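README for the Doka open day recordings

Version 4. Please read this before downloading anything, and certainly before writing to us about the timestamps.

What this is

Doka is a two-armed household robot that tidies floors, slowly. Every April the lab opens its doors for a day and lets the public watch it do so. This release holds what Doka recorded during the latest of these, which was on a Thursday and took place at the Ivanyshyn apartment, a furnished flat we use for home trials. Visitors came through in groups, stood in the hallway, and watched a robot pick up litter. Several asked when it would start while it was already going.

The set has 2,198 short episodes. An episode is one attempt at one object, from the moment the planner commits to it until the object is dropped in the bin, dropped somewhere else, or given up on. All three outcomes are in here. We did consider leaving out the third kind, and then we looked at how small the set would become.

How the day ran

Doors opened at 10 a.m. Each session lasted 15 minutes, with a reset in between. Groups were let in as far as the hallway, behind a strip of tape that the adults respected less than the children did. The litter was of the ordinary kind: bottles, wrappers, caps, small packets, whatever had come out of somebody's bag. Visitors were invited to call out which thing Doka should go for next, and an operator typed the request in. This is the "crowd" condition in the metadata. In the "quiet" condition the planner chose for itself, and it mostly chose whatever was nearest.

The living room is where most of the episodes come from. It's a proper living room with a big sofa, an exercise bike by the window and a carpet full of large floral rosettes. Small things on a pattern like that are hard going for the detector, and the window puts a glare over the far end of the floor, so anything lying back there gets a lower confidence score than it would in a room with worse daylight. A good attempt starts with both grippers open and a bottle lying close in front of one of them. The attempts at the green packet are further down the quality scale.

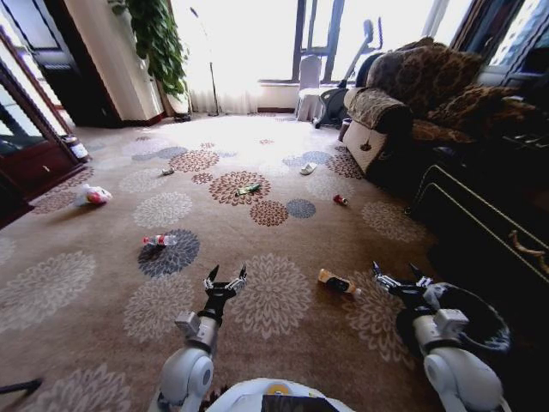 Severyn Shevchuk wrote in after the first version to say that the carpet was doing half the work of our benchmark, and that a plain gray floor would have made Doka look like a genius. He suggested we publish a plain-floor split so people could tell the two apart. It's a fair point and we've added one. It is called floor_plain, it was recorded in the kitchen during the lunch break, and Doka does look a good deal smarter in it.

What's in the download

episodes/ holds the head camera video, one file per attempt
joints/ holds arm and gripper positions, matched to the video
requests.csv has what the visitors asked for, typed up by the operator
outcomes.csv has bin, elsewhere, or gave_up
splits/ has crowd, quiet, and floor_plain
notes.txt is the operator's log, lightly edited for language

The requests file deserves a word. People don't ask for objects the way we label them. We had "the bottle thing," "that one," "no, that one," and a long run of requests for the robot to wave. Waving isn't a supported action. Requests we couldn't match to an object are kept with an empty target field, and there are more of them after lunch.

No audio is included. Visitors' faces were never meant to be recorded, but the head turns, and a few people leaned in past the tape. Those stretches have been cut. If an episode jumps in the middle, that's why, and the joint data has been cut to match.

Software

The planner is Pranen, in the same build we used at the spring trials. The grasp module is Girnus, which was updated the night before the open day. We don't recommend this as a practice. Girnus now prefers to come in at an angle on anything lying on its side, where the old one came straight down, so grasps here shouldn't be pooled with those in version 3.

Known problems

Clock drift. Video and joint clocks part ways by up to 70 milliseconds toward the end of the longer episodes. A correction script is in tools/. It works on everything we tried it on.

Cable. The black cable by the right arm swings into view and now and then gets detected as an object. Doka tried to pick it up in one of the morning sessions, to applause. That episode is labeled gave_up – the operator did the giving up.

Transparent plastic. Clear bottles are detected by their labels more than by anything else. With the label facing down, expect trouble.

Repeated targets. When a group liked an attempt they asked for it again. The crowd split is therefore heavy on bottles and light on small flat things, which are dull to watch. Weight accordingly.

What not to use it for

Please don't quote success rates from the crowd split as if they describe how well Doka tidies. They describe how well it tidies with a hallway full of people shouting at its operator. Use quiet for that. If you want a number that will please whoever funds you, use floor_plain, and say so in the caption.

Changes since version 3

New recordings throughout, the floor_plain split, corrected outcome labels for attempts where the object landed on the rim of the bin and thought about it. Those now count as elsewhere unless they fell in before the episode ended.

Questions

Open an issue in the repository. Include the episode number. Requests to attend next year's open day go to the front desk, and yes, we're looking into the waving.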